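**Thread: Is "pre-washed, won't shrink" worth anything on a label?**

**zurkance_road** wrote on September 30, 2023:

I'm about ready to stop believing anything printed on a hangtag. Bought a dark gray knit top from the Gata outlet in March. The tag said "pre-washed, won't shrink, won't pill." I paid 92 for it, down from 158, and I doubt anyone ever paid the 158.

Sleeves are now a good 2 inches shorter than they were. I wash cold and dry flat. The surface has gone fuzzy too, and they want me to believe that's "natural bloom." 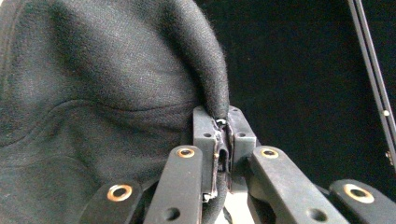
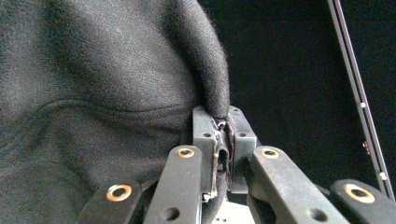
*dark gray knit, both shots close in on a fold, fuzz along the edge*

So what does "pre-washed" mean in practice? Does anybody check? And has anyone here gotten money back on one of these claims?

---

**plainhem** replied:

It means it got wet once at the factory, if that. There's a world of difference between a quick rinse to soften the hand and a real shrink-out, and the tag doesn't have to tell you which one you got.

I've stopped reading the front of tags. I read the fiber content and where the seams are, and I assume the rest is decoration.

---

**clukow_knits** replied:

I'll push back a little. I ran a small shop in Clukow for years and we pre-washed everything, and it did help. Most of the shrinkage in a cotton knit comes out in the first few hot washes. If the maker does those for you, you're in decent shape.

"Won't shrink" is a dumb thing to print, though. I'd have said "will shrink less."

Fuzz is a separate issue. Short fibers work loose wherever the cloth rubs. A little fuzz on a fold doesn't bother me. Pills are what bother me, the hard little balls. I can't make any out in what you posted, but I'd want to see the underarms before I said more.

---

**zurkance_road** replied:

> Most of the shrinkage comes out in the first few hot washes

OK, but mine never had a hot wash in my house. So either theirs didn't take or they skipped it. Which one am I supposed to be happy about?

Underarms do have pills. Not terrible. I'd call it three out of ten.

---

**clukow_knits** replied:

Fair. Did you measure it before the first wash, or are you going by feel? I had customers swear a sleeve had shrunk when the cuff had just rolled.

---

**zurkance_road** replied:

Measured against my old one from the same place, same size. Not before and after on this one, no.

---

**plainhem** replied:

Then you don't know that it shrank. They may have cut it shorter. Brands shave an inch here and there and keep the size label the same. I'm on your side about the tag, but that's not a test.

---

**dryflat_3** replied:

Everyone is being way too kind to the store. They made three claims on a tag and at least one of them is false by the OP's own account. If I sold you tires that "won't go flat" you wouldn't be asking whether I'd measured the air.

Take it back. Bring the tag if you kept it.

---

**zurkance_road** replied:

Kept the tag. Already tried the store. They told me outlet items are final sale and gave me a coupon for Zaki fabric wash, which is apparently made for "restoring" knits. Has anyone used the stuff? I'm not paying extra to fix something that was never supposed to need fixing.

---

**clukow_knits** replied:

Used it. It's soap. It smells nice. I couldn't see any difference in the fuzz after roughly a month of washing with it, and it certainly won't put length back in a sleeve.

For the length, wet it through, press the water out in a towel, and lay it flat. Then ease the sleeves longer with your hands, a bit at a time, and leave it until it's fully dry. Sometimes you get half of it back. It may creep up again next wash.

For the pills, use a cheap battery shaver and a light touch. Skip the razor blade trick. I've seen too many holes.

---

**plainhem** replied:

Agree on the razor. Don't agree on the stretching. Every time I've done it the sleeves came out longer and narrower, with a wavy cuff. I'd push the sleeves up and live with it.

---

**dryflat_3** replied:

Or write to the company and not the store. Final sale usually covers "I changed my mind." I'm not convinced it covers "your tag was wrong." Worst case, you're out a stamp.

---

**zurkance_road** replied:

Writing to them tonight with the tag and the measurements from both tops. I expect another coupon. Trying the towel thing on one sleeve only, so if it goes wavy I'll have the other one to compare.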